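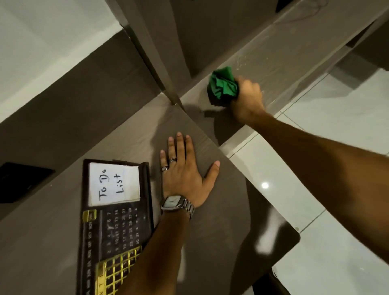
Godfrey Makokha
Demo lead and minute-taker, Clirkano

Open day planning meeting, Lotport office
February 2019

Hi all, my notes from this morning. I talked a lot and wrote at the same time, so shout if I've put words in your mouth.

1. Last meeting's notes
Passed with one fix. I had us down as visiting Grokiston, and of course they're visiting us. Sorry, Grokiston!

2. Who's coming
We have room for up to 198 people over the day and 183 names on the list as of this morning. The Grokiston group comes first and gets the long version with questions. After them it's open to everybody, and I'd like us to keep each round short, because last year the hallway backed up all the way to the coat rack and people at the back never saw the arm move at all.

We went back and forth on whether to split the room. I was for it, most of you weren't, and I gave in (happily enough once I heard how much furniture we'd have to shift). So it's one room, one crowd, and the Gallagher arm in the middle.

3. What we show
Pick and place is staying. It's the old favorite and it hardly ever lets us down. The argument was over the second half, and we settled on desk cleaning. I know it sounds dull next to stacking blocks! But visitors have all wiped a desk, so they can see right away which bits are easy and which bits are a pain for a machine.

The plan is that a person does the job first, by hand, at normal speed, and then the arm has its turn. For the person's half we want one hand holding the thing steady and the other one working the cloth, which is how most of us do it anyway without thinking. 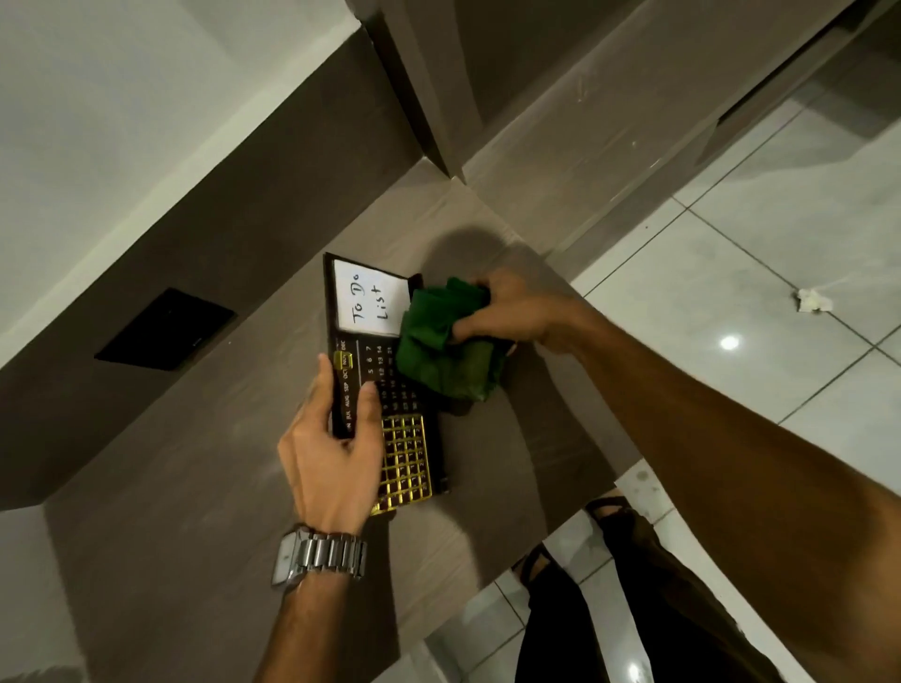 What I really want to avoid is the presenter slowing down to be helpful. When I practiced in front of the mirror I started wiping like I was in a commercial, and it looked silly. Just clean the thing and talk while you do it. If you lose your place, keep wiping, and somebody will ask a question soon enough.

We also talked about what goes on the desk. A bare desk is too easy and a full one takes forever to reset between rounds. The hinged calendar with the "To Do List" card got the vote: it has that gold grid of little squares at the bottom and the sliders by the months, so there's plenty for a cloth to catch on. The question of whether the arm should hold the calendar or leave it alone is still open. I said leave it alone. We'll try it both ways at the rehearsal and argue then.

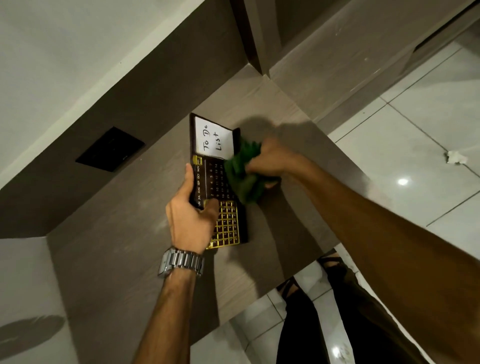

4. Safety and floor space
The rope goes 2 meters out from the Gallagher arm on every side, same as before. One of us stands by the stop button for the whole round, and that person doesn't also do the talking. I've done both at once and I don't recommend it.

5. To do before the rehearsal
Me: write the short script, and cut it in half once I've read it out loud.
Demo crew: 4 spare cloths, plus a box to keep them in.
Front desk: send Grokiston the parking directions.
Everyone: look at the sign-up sheet and pick your rounds, please, before I pick them for you.

6. Anything else
Someone asked about snacks. Yes to snacks, but out in the hallway. We finished a bit early and I went back to my script.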